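Segundo brazo: lo que llevo presupuestado

En febrero me aprobaron el gasto para un segundo brazo y desde entonces he pasado más horas con hojas de cálculo que programando. Dejo aquí las cuentas y las dudas tal como están, porque cuando busqué algo parecido en español encontré muy poco.

El punto de partida es un brazo de seis ejes que ya está montado y funciona todos los días. Al lado hay un banco de trabajo y un ordenador que comparten demasiadas cosas. El segundo brazo tendría que hacer lo mismo que el primero, coger objetos pequeños y dejarlos en otro sitio, sin que yo tenga que mantener dos sistemas distintos.

Pedí presupuesto a 4 proveedores. Uno no contestó. Otro contestó con un catálogo en PDF y ningún precio. Los que quedan son Seltover y Flimton, y los dos ofrecen algo razonable.

Seltover vende el brazo con controladora, cableado y una parada de emergencia. La pinza va aparte. El plazo de entrega es de 7 semanas desde que reciben el pedido firmado, y la garantía cubre 2 años si la instalación la hacen ellos. Si la hago yo, se queda en uno.

Flimton es más barato en el brazo y más caro en todo lo demás. Cobran la licencia del software por puesto, el soporte telefónico por año y el transporte según peso. Cuando sumé las líneas, la diferencia con Seltover casi había desaparecido. También me gustó poco que el adaptador de muñeca fuera una pieza propia de ellos, con su propio patrón de tornillos – eso obliga a comprarles la pinza o a mecanizar una placa.

El adaptador es un capítulo que la primera vez no presupuesté. Entre la brida de la muñeca y la pinza siempre hay que poner algo, y ese algo hay que diseñarlo, fabricarlo y repetirlo cuando no encaja. Para este pedido he reservado una partida de 1000 euros para adaptadores, tornillería, conectores y bridas para cables. Me parece mucho, pero en el primer montaje no llevé la cuenta y sospecho que gasté más.

Con los cables pasa algo parecido. El brazo viene con los suyos, pero los de la pinza los llevas tú por fuera y necesitan holgura para que la muñeca gire. Hay fundas y soportes que ordenan todo eso y cuestan lo que cuestan. En la oferta de Seltover son una opción, y esta vez la he marcado.

Para las pruebas uso cosas corrientes. Un tarro de vidrio con tapa negra de rosca sobre una tela estampada me dice bastante de una pinza: el vidrio es transparente, coge los colores de lo que tiene debajo y no perdona un exceso de fuerza. Si voy a pagar una pinza nueva, quiero verla antes con un tarro así y no solo con los cubos de plástico de la demostración comercial.

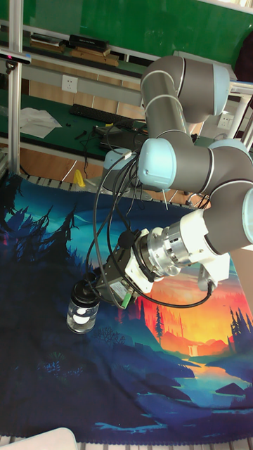 Kadir Uçar me escribió después de leer el borrador de estas cuentas para decirme que estaba comparando mal. Según él, el precio de compra importa menos que las horas que se van en calibrar, y dos brazos de marcas distintas cuestan el doble de horas aunque el segundo salga más barato. Añadía que no firmase nada sin tener por escrito el precio de los repuestos, sobre todo el de los dedos de la pinza, y que preguntara cuánto tarda en llegar uno.

Pregunté las dos cosas. Seltover mandó la lista de precios esa misma tarde. Flimton dijo que los repuestos se presupuestan caso por caso. En lo de las horas creo que Kadir tiene razón, y he añadido una columna que antes no estaba: días míos hasta que el brazo haga algo útil. Es la columna menos fiable de la hoja y también la que más pesa en el total.

Quedan varias cosas sin cerrar. La primera es el sitio. Donde pensaba poner el segundo brazo el alcance se solapa con el del primero, así que o muevo el banco o acepto que no trabajen a la vez. Mover el banco significa llamar al electricista, y todavía no tengo su precio.

La segunda es la pinza. Pal hace una eléctrica que me convence por la fuerza regulable. Jollow tiene otra con más apertura, pero pesa más y le resta carga útil al brazo. He pedido la de Pal en préstamo para probarla. La de Jollow no la prestan.

La tercera es el seguro. El actual cubre un solo equipo y la ampliación hay que pedirla con el número de serie, que no tendré hasta que llegue la máquina. Mientras tanto he puesto en la hoja la misma cuota que pago ahora.

Si la pinza de Pal llega antes de que caduque la oferta de Seltover, firmaré con ellos. Si no, pediré una prórroga de la oferta y publicaré la hoja con los precios que me dejen enseñar.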